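What Does a Robot Arm Do All Day?

Last Tuesday our Junior Reporters went to the open day at the Broltton workshop in Grendska, and wow, did we come home with a lot to tell you!

Our guide was Birthe Ingvarsson, who teaches robot arms to pick things up. That sounds easy, right? You do it every morning with your toothbrush. But a robot arm has to learn it one move at a time, and it needs loads and loads of practice. The arm we met had practiced 300 times in April alone!

So how does it learn? First, a person steers the arm through the job – slowly and carefully. The computer remembers every move. Then the arm has a go by itself.

At the end of the arm is a gripper. Think of it as a hand with only two fingers and no thumb. The fingers open wide, slide down on each side of a toy, and squeeze. Squeeze too softly and the toy slips out. Squeeze too hard and – crunch!

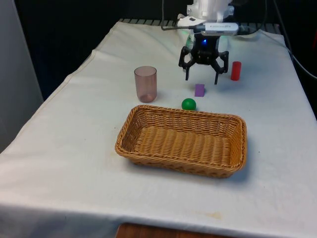 Balls are tricky, Birthe told us, as they like to roll away. Blocks have nice flat sides, so they are a good thing to start with.

Want to try it at home? Use just two fingers, close one eye, and put 9 small toys into a basket. It's harder than you think!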